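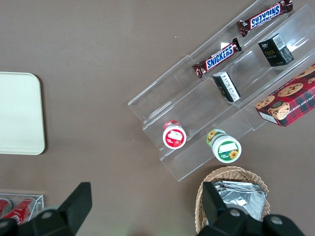 Wrist camera view of the shop table, gripper in the foreground.

I've been wanting to write this one up since January, and we finally have numbers I trust, so forgive me if I run on a bit!

The question Hendrik Dlamini and I started with was small. When you teach an arm to pick goods off a shelf by showing it demonstrations, how much does it matter which demonstrations you show? Our first policy (we call it Ifans, after nothing in particular) learned from 2114 demos, all recorded as they came. It was fine with the jars and pretty bad with the clear acrylic stand. It would line up on a Snickers bar, drift, and close its fingers on the edge of a tier. Clear plastic is mean that way. All the camera gets is a few thin white highlights, and the policy kept treating them as background.

So we tried something simple. After training, we ran the policy back over its own demos and scored every moment by how much its predicted motion disagreed with what the human did. Then we recorded 300 new demos that started only from the worst-scoring poses: fingers low over the stand, a wrapper lying at a slant, a small box tipped over next to another dark box. To keep things fair we threw out older demos at random until the full set came to 2057, a little smaller than what we began with.

And it worked so much better than I'd hoped! Over 1000 test picks, split evenly between the two policies, the new one failed less than half as often on the acrylic stand. The basket of foil packets improved too, which I really didn't expect, given that none of the new demos touched it. Hendrik thinks the policy got better at ignoring shiny highlights in general. I think it learned to slow down near contact. We have a friendly bet on it and a test planned (same goods, matte stand).

Some caveats. This is one arm, one table, one set of lights. The Coke cans are still a pain when they lie on their sides, and the scoring step takes most of a night on our machine. I also haven't tried a second round of scoring and recording, so I can't say if the gains keep coming or stop after one pass.

Next up is the matte stand, then a copy of the whole setup at the Jurkberg lab, where the windows are huge and the light changes all day. I can't wait to see what that does to the acrylic.

Posted September 2024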